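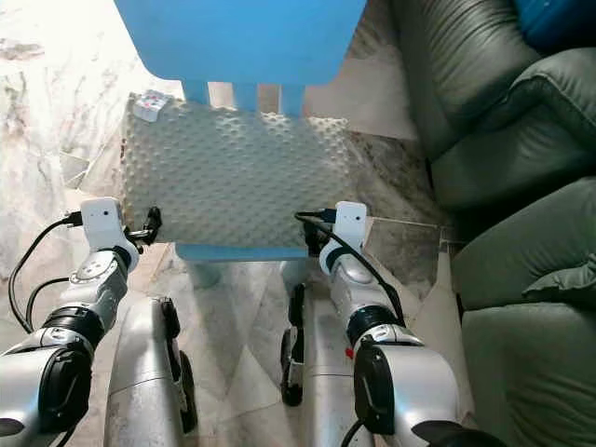
3.2 Seating and comfort in the waiting areas

Waiting time was recorded at the two clinics, Kostero and Lukwood, from September onwards. Patients were asked on leaving how long they thought they had waited and how comfortable they had been, on a scale of 1 to 5. We received 857 completed slips. Most seats at both sites were hard, either benches fixed to the wall or plastic stools of the kind in Figure 2, where a white foam pad with a bumpy, egg-crate surface rests against a blue one. Pads of this general type were offered at Lukwood only.

Figure 2. Plastic stool and foam pad.

Patients who took a pad gave higher comfort scores than those who did not, but their guesses of waiting time were much the same. This differs from the findings of Sitompul, where padded seating went with shorter guesses. The Sitompul clinic used an appointment system, however, and few patients there stayed long enough for a hard seat to matter. At Kostero the morning queue often ran past midday, and people left their seats to stand near the door – partly to hear their names called.

Older patients were more likely to accept a pad, and also more likely to hand it back before being seen. Staff put this down to the low height of the stools, which made getting up harder with something soft underneath. We did not measure seat height at the time. The 200 slips collected at Irell during the pilot are left out of this section, as the comfort question was worded differently on that form.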